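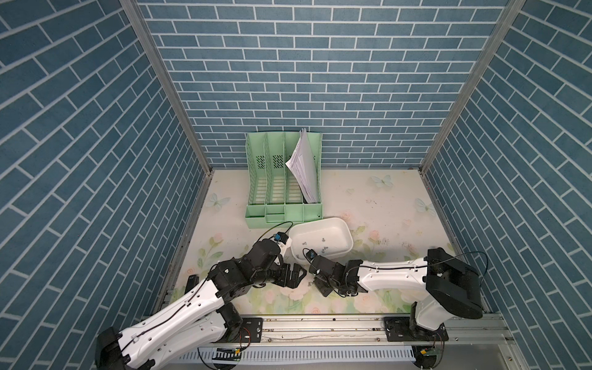 Chapter 8
Rules for Shared Bench Cells

8.1 Scope

This chapter deals with small bench cells in which two robot arms work over the same surface. It covers marking of the shared zone, speed and spacing limits, cable routing, and the records kept for each cell. Large floor-mounted arms behind fencing are treated in Chapter 10. Hand tools and end-of-arm tooling are covered only where they change the reach of an arm.

The rules follow the Udcombe bench code, which most of the exercises in this book assume. Where a site has a stricter rule, the site rule applies.

8.2 Terms

Cell: the arms, their base, the work surface, and any walls around it.

Shared zone: the part of the work surface that both grippers can reach.

Fixture: any object that stays in the cell between tasks, such as a tray or a file organizer.

Load: any object that is moved during a task. Screws in a tray are loads. The tray is a fixture unless the task sheet says it will be moved.

Hold: a state in which an arm is powered and keeps its position.

8.3 The shared zone

Two arms on a common rail base can face each other with only a small gap between their grippers. Such a pose is allowed under the code, but only when both arms are run by one controller or when one arm is in hold. Two separate controllers may not drive both arms into the shared zone at the same time.

The shared zone is worked out from the longest reach of each arm with its gripper fitted. Wrist cameras and their brackets count as part of the arm. A cable that loops away from the wrist also counts, and its widest position must be used. Arsen Maksymiv's worksheet at the end of this chapter gives the method step by step.

8.4 Fixtures and loads

Fixtures are listed on the task sheet with their positions. A fixture found out of place is returned to its listed position before the next run. Small metal fasteners must be kept in a tray with raised sides. Loose paper must be held upright or weighted, and the height of the stack is entered as part of the fixture.

8.5 Cables

Cables along an arm are clipped to the arm segment. Slack at a joint must allow full travel without pulling on the connector. Below the rail, cables should run in a trough. Open circuit boards near an arm base are recorded as exposed parts and checked at every inspection.

8.6 Records

Each cell has a log sheet. An entry gives the task number, the operator, the controller version, and any contact between the arms, however light. After 56 logged runs the cell is inspected by 2 people, one of whom has not operated it during that period. Section 8.7 sets out the inspection form used in the Kernov exercises.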